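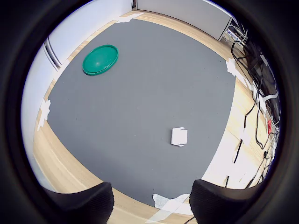

**Ya está aquí el altavoz Stedow 7**

Prenimard estrena altavoz portátil, con entrada de micrófono y una batería que aguanta hasta 157 canciones, según Bello Ojo, que las eligió todas él. Se carga por USB. El cable viene incluido, novedad que ha costado 2 años de reuniones.
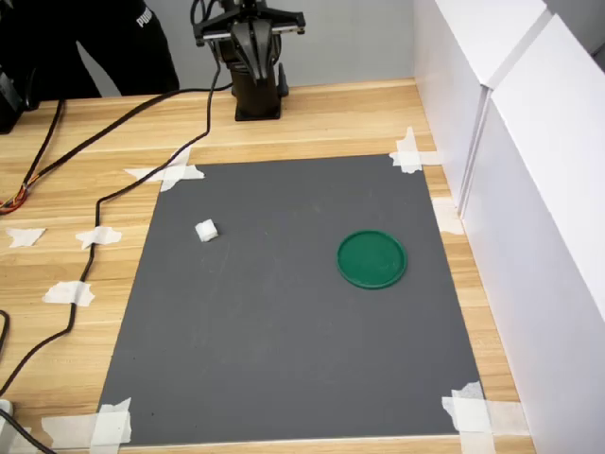

*Brazo negro sobre la mesa, con su cable.*

El mando sigue siendo el de siempre, así que los botones de graves y agudos continúan intercambiados. Asabe Jibrin atiende las quejas por la mañana, antes del café, bajo su propia responsabilidad.

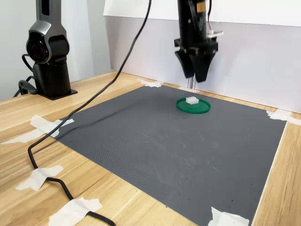
*La pinza, con los dos dedos hacia abajo.*

La primera tirada es de 1000 unidades y sale en junio. Reservas en la tienda de Mernlow.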